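Forum index > Manipulation and learning > Methods
Thread: Re-grasp labels from wrist torque only, results on thin-walled objects

pirnon_bench
Posting this before we write it up properly, because I would like someone to poke holes in it.

The question was whether you can train a placing policy on success labels that come from the wrist torque trace alone, with no human looking at video. The method is the one from the Říha thread last January. You log force and torque through the release, cut the trace at finger opening, and a small classifier says "stood up", "fell" or "slid". Those labels then go back into training as weights on the demonstrations.

We ran 828 placements on a bare white table, split between two policies. Policy A was trained on labels a person made from video. Policy B was trained on the torque labels. Everything else is the same: same demos, same seed, same gripper speed. Policy A failed 17 placements and policy B failed 20, out of equal halves. I don't consider that a difference.

Objects are light desk things. The one that gives the most trouble is the pencil cup, because the wall is mesh and the torque signal at contact is weak.
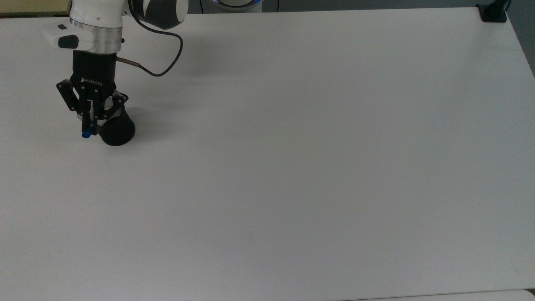 Robotiq two-finger gripper with the cup held at a tilt over the table.

The tilt matters. When the cup is held at an angle like that, the rim touches on one side first and you get a short moment about the wrist before the base settles. The classifier leans on that moment heavily. If we feed it only the upright grasps it gets noticeably worse, and I don't have a good explanation for why the upright ones don't leave more of a trace.

Happy to answer questions on the setup.

nulletti
Thanks for posting numbers. My problem is with the comparison. Both policies start from the same demonstrations, and if the demonstrations are mostly good then the labels hardly matter. You could replace the torque labels with coin flips and maybe land in the same place. Did you run that?

pirnon_bench
No. We ran an unweighted baseline but only for a short batch, and I left it out because the batch was too small to say anything. It's a fair point. Random labels would be the better control.

wristframe
I'd go further than nulletti. Seventeen against twenty tells you the two policies are close. It doesn't tell you the labels are close. Those are separate claims and the thread title makes the second one. What you want is the agreement between the person and the classifier on the same trials, trial by trial.

pirnon_bench
We have that for the training set. They disagree on 18 trials. Most of those are the cup, and most are "slid" against "stood up". The person watching the video called it a slide if the cup moved at all after release. The classifier can't see movement once the fingers are off, obviously.

wristframe
Then "slid" isn't a torque label at all. It's a guess from what the torque looked like before release. I would drop the class and report two.

pirnon_bench
I disagree with dropping it. A cup that gets pushed sideways during opening does leave something in the trace, because one finger lets go before the other. That is a real slide and we catch it. The ones we miss are the ones that move later. I'd split the class before I'd remove it.

low_payload
We tried something similar at Podska with a stiffer wrist and gave up on light objects. The cable running down to the wrist was putting more torque into the sensor than the object was. Every time the last joint rotated, the baseline moved. How do you deal with that?

pirnon_bench
We take a fresh zero above the place point with the object held, so the cable is already in the shape it will have at release. It helps a lot. It doesn't help if the policy rotates the wrist on the way down, and policy B does that more often than policy A. I noticed it on Saturday going back through the logs and haven't worked out whether it's a cause or an effect.

low_payload
That could be your whole result. If B rotates more, B gets noisier labels next round.

pirnon_bench
Only if we iterate, and we haven't. This is one round. But yes, it would be a problem for anyone who wants to run it in a loop.

On scoring, since two people messaged me about it: final scores for both policies come from a fixed camera looking across the table, not from the torque.
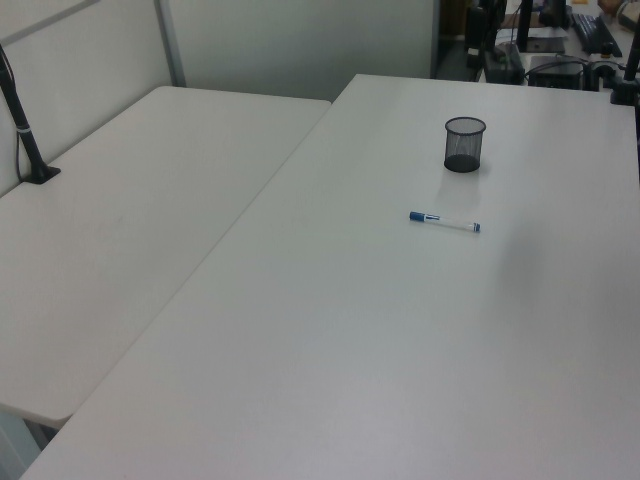 The person scoring gets stills in random order with no policy name attached. A placement counts if the object is on its base and inside the target region. For a marker, which has no base to speak of, it counts if it is lying inside the region, and we ignore which way the cap points. I know some groups score orientation for markers. We didn't train for it, so it seemed wrong to grade it.

nulletti
Blind scoring is good. I'd still ignore the marker results for this particular question. A marker lying down is close to impossible to get wrong, so it pads both halves equally and makes A and B look more alike than they are. Can you give the failures by object?

pirnon_bench
I can. From memory nearly all the failures in both halves are the cup, so you're right that the markers add very little. I'll post the table once I've checked it against the logs.

wristframe
Please include the rotated-wrist trials as their own column.

pirnon_bench
Will do — the random label run goes first, though, since it needs the arm and the table doesn't.

low_payload
If you can, log the zero offset for each trial too. We never did, and afterwards we couldn't tell a bad label from a bad zero.

pirnon_bench
It's already in the logs. I'll add it to the export.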